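Monday, 7:40 am

Vornard app, location consent work. Picking up from Friday's mess.

Build 411 still asks for location before the registration screen. Should be the other way round, or no ask at all until someone taps Find Nearby. Unregistered users get the prompt, say no, then the app asks again on next launch. And again. Privacy text says we ask once. So either the text is wrong or we are. It's us.

Found it in the startup check. The "declined" flag is saved to the user profile — no profile if you never registered, so nothing gets saved. Moved it to local storage on the phone. Declined stays declined now, tried six launches in a row on the old handset.
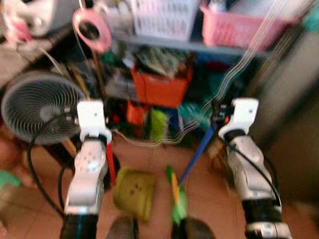

Second thing, retention. Policy draft says last known position is kept 20 days for guests. Ran the query on the Hurnville test set, 366 guest records, oldest ones way past that. The cleanup job only looks at accounts with an email. Same root problem really, everthing assumes an account. Changed the filter, did not run it yet. Want a backup first.

Also the export. Someone asks for their data, we send a file, and the file leaves out location history compleatly. Not sure if that's on purpose. Check the old ticket.
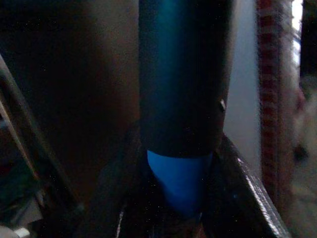
10:15. Backup done, cleanup run on test only. Guest records past the limit are gone, registered ones untouched. Good. Do not run on live until the Estberg people sign off on the wording, they host half of it.

Wording as it stands: "We may use your approximate location." But the code requests precise. Switched the request to approximate and the map still works fine, pin is a bit off. Can live with that. Turn-by-turn would need precise, but we dropped that in January.
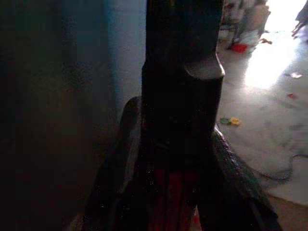

Zanetti wrote back that approximate is fine for their listings too, but they want the opt-out moved up to the first settings page, and could we please stop calling it "Enhanced Services" as their customers have no idea what it means. Fair. Renamed it "Location" in my branch. Translations will break, leave for later.

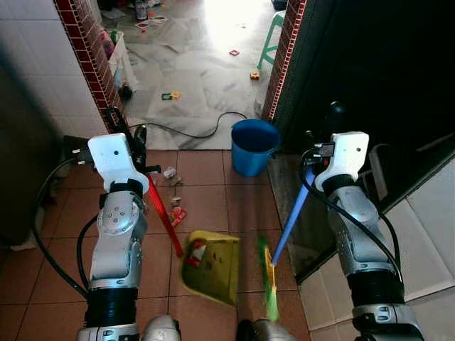
Arms with broom and dustpan, tiled passage.

Still open
- live cleanup, waiting on Estberg
- export file, location history yes or no
- translations for the renamed setting
- does turning off location in the phone settings clear what we stored? I think no. Policy implies yes. Test tomorow

3 comments · 2 shares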